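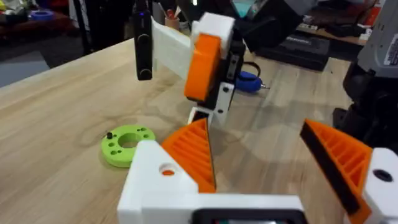
*Orange fingers over a light wooden tabletop.*

## Visiting and respite stays at Salazar House

We know the first few weeks can feel like a lot, so we've gathered the things families ask us most often. If yours isn't covered, please do call the front desk - we're always glad to talk!

**How long can a respite stay be?**

Most guests come for five nights, and the longest stay we can offer is 13. Longer breaks are sometimes possible in the Aria wing, so do ask.

**Is there a fee?**

Respite is $200 for the whole stay, meals and laundry included. We ask for it on arrival, by check or card. 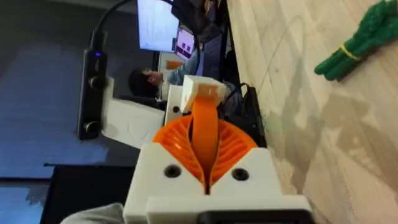 **When can I visit my relative?**

Any time between mid-morning and 8 p.m., and you're welcome to stay for supper (just let the kitchen know by noon, please). Mornings are busy with therapy, so you may find afternoons more relaxed.

**Can my mother bring her own chair?**

Of course she can, and photos and a favorite blanket too. Rooms on the Rostero side are a bit smaller - call us first if the chair is a big recliner.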